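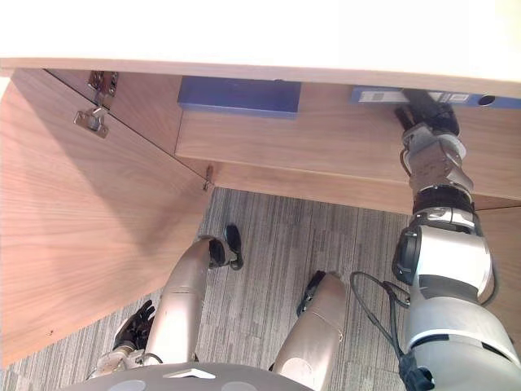
Blue binder and blue box, parked up under the top.

Office cupboard tips, quick ones, posted February 8, 2022

Low cabinet beside the desk. Everybody has one, everybody stuffs it. Did ours over two lunch breaks, notes below before I forget.

Empty it first. All of it, onto the desk. Don't sort as you go, you'll end up reading old invoices on the carpet for an hour (me).

Wipe the shelf with a barely damp cloth, then dry. Not sopping! Wood finish lifts at the edges if water sits there. Vacuum the carpet along the front while you're down there, staples love that spot.

Binders lying flat if the gap is too low to stand them. Spine out, label out. If the label is on the inside end its useless, you will pull every one. Flat things stack fine, two high, heavier on the bottom. More than that and the pile slides when you tug the lower one.

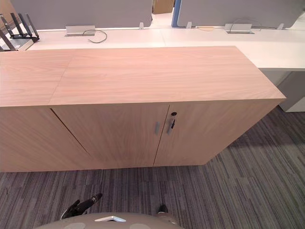 Locks. If yours has one, tape the spare key somewhere that is not inside the cabinet. Fabrice Hoarau locked both of ours in last June and we paid 149 for a man with a drill.

Top of the cabinet stays clear. Rule in our office now. Lizeth allows one plant, on a saucer. Paper left there at 9 in the morning is a heap by the afternoon.

Cables on the desk: shut the spare length in the cable box if you have one, or a loose loop with a velcro tie. Don't wind it tight round itself, that's how we killed a charger.

Doors that won't stay shut. Look at the hinge screws before you blame the catch. Quarter turn, try it, another quarter turn. Hand screwdriver, the electric one chews the heads up. Candle wax on a stiff catch, works for a few months.
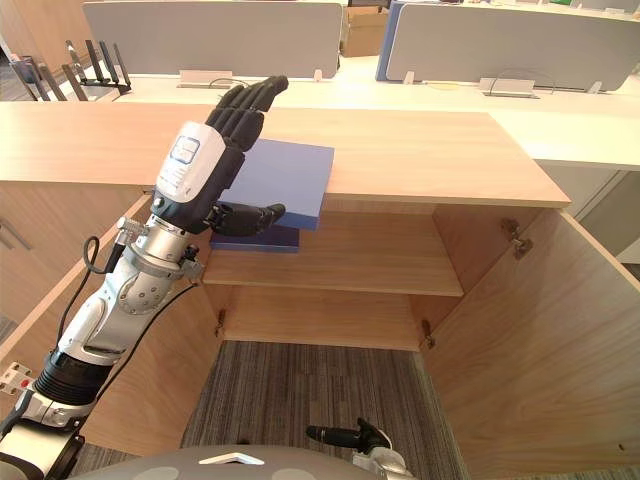
Put the stuff you grab daily at the front edge of the shelf, square to the edge so nothing pokes out and gets the door. Notebooks, the sign-in book, whatever. Archive goes behind or goes to the storeroom. We keep paper for 7 years, check what applies to you before you shred anyting.

Close both doors slowly the first time after reloading. If it bumps, something's too far forward.

More on drawers next time, Apolline has a trick with cereal boxes.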